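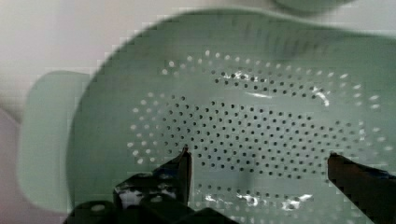
Fig. 1. Plastic colander with round drainage holes in concentric rows.

Unit 4: Separation by size — screens, sieves and open area
Handout revised 6/4/24

4.1 Scope

Screening divides a mixture by whether its parts pass through an opening of fixed size. Material held back is the oversize; material that passes is the undersize. In dewatering the undersize is mostly liquid and the cut size matters less than the flow rate. Both cases are covered in this unit. Filtration through cloth or a packed bed is left to Unit 5.

4.2 Terms

Aperture: the clear width of one opening. For a round hole this is the diameter; for woven wire it is the distance between neighbouring wires, excluding the wire itself.

Pitch: the distance between the centres of neighbouring holes.

Open area: total area of the holes divided by total area of the perforated field, given as a percentage. Plain margins are left out of the calculation.

Blinding: loss of open area through particles lodging in the holes. Near-size particles are the usual cause. Fibres cause a different fault, called stapling, where one strand passes down two neighbouring holes and hangs over the bridge between them.

4.3 Open area of round-hole patterns

For holes of diameter d at pitch p on a square grid:

open area = 78.5 (d/p)^2 per cent

For a staggered 60 degree pattern:

open area = 90.7 (d/p)^2 per cent

The staggered pattern gives more open area at the same pitch and is the normal choice for flat plate. Concentric and oval layouts have no single pitch. Measure the field, count the holes and work from the totals.

Worked case. A drain plate has 756 round holes, each 2 mm in diameter, in a field of 3,835 square mm. Area of one hole is 3.142 square mm. Total hole area is 2,375 square mm. Open area is 61.9 per cent. This is high for a moulded part and the bridges will be thin; check stiffness before accepting the figure.

4.4 Flow through a drain plate

With a steady head h above the plate and free discharge below:

Q = C A (2gh)^0.5

where A is the total hole area and C is the discharge coefficient. Take C as 0.6 for sharp-edged holes in thin plate. At very low heads surface tension holds water in small holes and the equation fails. A film left on the plate after draining is not counted in Q.

4.5 Plant cases

The Clillex line at Hirnport washes root vegetables over a fixed inclined screen. Blinding by grit was reduced by changing from straight to tapered holes, narrow side up, so that a particle which enters can fall clear. The Mevgate line uses a rotating drum with a spray bar outside the mesh. Compare the two for water use and for access during cleaning. Flow sheets are in the May reading pack.

4.6 Problems

1. Find the open area of a staggered plate with d = 3 mm and p = 5 mm. Repeat for a square grid.
2. A plate with 322 holes of 4 mm diameter has a steady head of 50 mm. Find Q.
3. State the effect on Q if a quarter of the holes in problem 2 are blinded and the head is unchanged.

Reading: Ferreira, chapter on wet screening, omitting the section on vibrating decks.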